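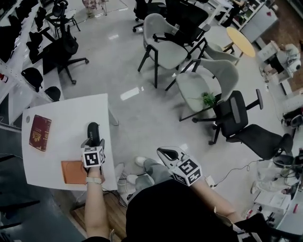 Notes on folding heavy card, as we keep getting files set up wrong. Anything over 300gsm needs a crease before the fold. Scoring with a blade cuts the fibres and it will split.

Grain runs parallel to the fold. On our Graten stock the grain is long edge, so a tent card usually has to be turned on the sheet.

Crease width: we use 1.4 mm on 400gsm. Bead goes inside the fold. Most people get this backwards.

Solid dark ink across a fold will crack on uncoated. Laminate it or move the fold off the colour.

Runs under 100 are creased by hand at Hodport, so allow an extra day.

Leen Chidiac asked about rounded corners. Crease first, then corner.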